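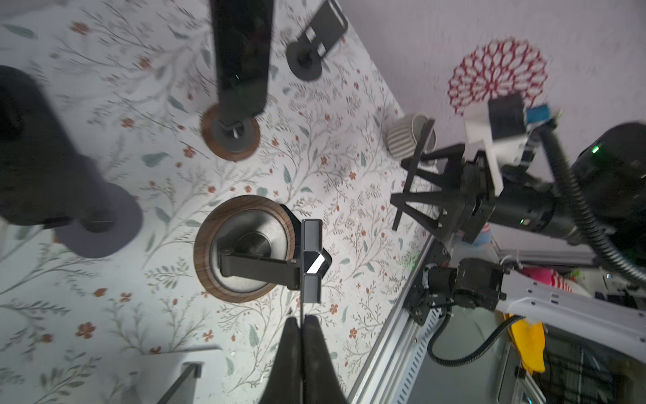
Misdale tablecloth in white, with sage, gray and rust red

Misdale Tablecloth
by Lasine

We've wanted a botanical print like this for years, and Misdale is the one that finally felt right on the table. The ground is white, and across it run thin branches in sage green and gray, with small leaves and tiny five-petaled flowers in rust red. The flowers are what people fall for first. They're so little that you can miss them from the doorway, and then you sit down with your coffee and start finding them!

It's a calm cloth, all the same. The branches are fine enough that dark pieces stand out nicely against them, and anything in walnut brown looks wonderful here (the rust red seems to warm it up). We've also been using ours with plain white plates and gray napkins, and with nothing but a lamp and a stack of books on a side table.

The drawing started in our Urnurmont studio as a set of twig sketches, and went through a lot of versions before the leaves got small enough. An early one had flowers twice this size — pretty, but it took over the room. The first printing was around 2,000 cloths, and the colors have stayed the same in every printing after it.

Sizes
Misdale comes in seven sizes, from a small square for a café table up to a long rectangle that seats 8. Measure your tabletop and add the drop you like on each side. If you land between two sizes, we'd go up.

Care
Machine wash on a gentle cycle with similar colors. No bleach, please. Hang it up or tumble dry on low, then iron on the back while it's still a bit damp. Fold lines from the package come out with the first pressing.

Goes with
Tiêu napkins in sage or rust red. The sage is a close match to the branches, and the rust is slightly deeper than the flowers. We like mixing them.

Returns
Unwashed cloths can come back within 30 days for a refund or another size. Keep the paper band if you can.

The largest size is out of stock and will be back in February.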